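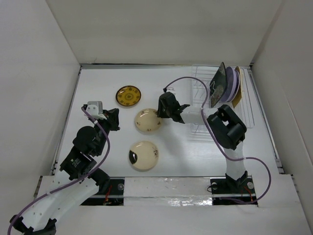
Three plates on the table, dish rack at the right.

Can my therapist just write a letter for my probation hearing, or do I need the expensive evaluation?

Patricio Figueroa
Posted Sep 26, 2023

I'm on probation in Trunddale and I have a hearing coming up to ask the judge to end it early. My lawyer (court-appointed, pleasant, permanently walking somewhere) says it would help to "show the mental health piece." I asked which piece. He said all of it, and then an elevator closed.

I've been seeing the same therapist for nearly eight years, so well before the arrest. I have a diagnosis, I take what I'm told to take, and I haven't missed an appointment apart from one in August when I had the flu. She says she's happy to write a letter. But somebody at the probation office told me judges ignore those and that I need a forensic psychologist. So I called an outfit named Cendia and they quoted me $3,624 for a full evaluation with a report, or $1,320 if they only review my records and never meet me. I don't have either of those numbers. I have a truck that starts most mornings.

Is the letter worthless? And if she writes one, does the prosecutor get to read eight years of me complaining about my brother?

porchlight62

Get the evaluation. Judges want an expert. My cousin got a letter from his counselor and the judge didn't even look up. You get what you pay for.

gravel_and_tea

I'm going to disagree with the cousin. I worked the clerk's side of a county courthouse for a long time and I'm not a lawyer, so take this to the man in the elevator before you act on any of it.

Your therapist and a forensic psychologist do different jobs. The therapist treats you. She can say how long you've been coming, what you're being treated for, how you've kept up with it and what the plan is from here. The forensic person is hired to answer a legal question, such as whether you were competent or what your risk looks like, and is supposed to be neutral about you as a human being, which they usually manage. For a plain early termination request, where the big legal questions were settled long ago, I saw plenty of people go in with a treatment letter and nothing else. Some got what they asked for and some didn't. I saw the same mix with fancy reports.

What sinks a letter is usually the letter. The bad ones say "Patricio is a wonderful person and deserves a second chance." Judges have read that one. It reads like a yearbook. A useful one is on letterhead, signed, with her license number, and sticks to what she knows firsthand:

When treatment started and how often you meet
Attendance, including the flu
Diagnosis, if you agree to have it in there
What has changed that she has seen for herself
What treatment continues after probation ends, and who pays for it

Leave out predictions. If she writes that you will never offend again, the prosecutor will ask how she knows, and she doesn't. One page is plenty. I once stamped in a five-page one that had a poem.

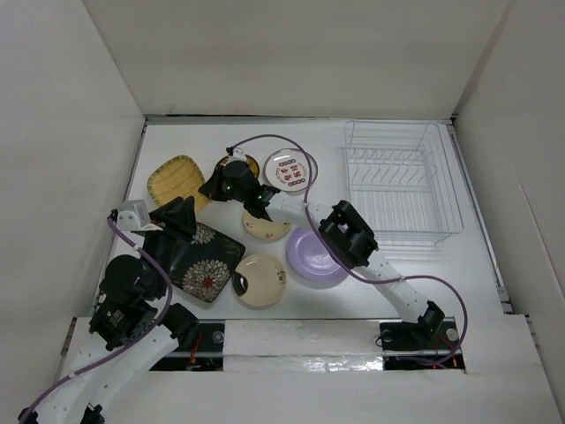 Seven plates and the rack.

On the brother: a letter and your whole file are separate things, but they aren't always kept apart as well as you'd like. Putting your treatment in front of the court can open the door to questions about it, and in some places to the records themselves. How wide the door opens depends on your state and on what the letter says. Ask your lawyer this exact thing before you sign a release: "If we file this, what can the other side ask for?" When you do sign, read the release. Some of them say "any and all records" in small type. You can ask for one limited to the letter, to this hearing, with an end date.

Also ask him whether the letter can be filed under seal. In my old courthouse that took a short motion. Otherwise it sits in the public file, where your neighbors may enjoy it.

If he decides you do need an evaluation, don't pay for it yourself until he has asked the court for funds. Appointed lawyers can often request money for an expert. It gets denied a lot, and it costs you nothing to hear no.

Patricio Figueroa

Thank you, this is more than I've gotten out of anyone with a briefcase. I caught him by the vending machine. He says letter first, and he'll move to seal it. He'd never heard of Cendia but did say he could ask for expert money if the prosecutor makes a fuss.

The release my therapist's office sent came through a thing called Ivitix and it does say "any and all." There's a box for limits and it fits maybe four words.

gravel_and_tea

Write "see attached" in the box and attach a page. That's two words, so you've got room for your initials.

porchlight62

I still say evaluation. But good luck.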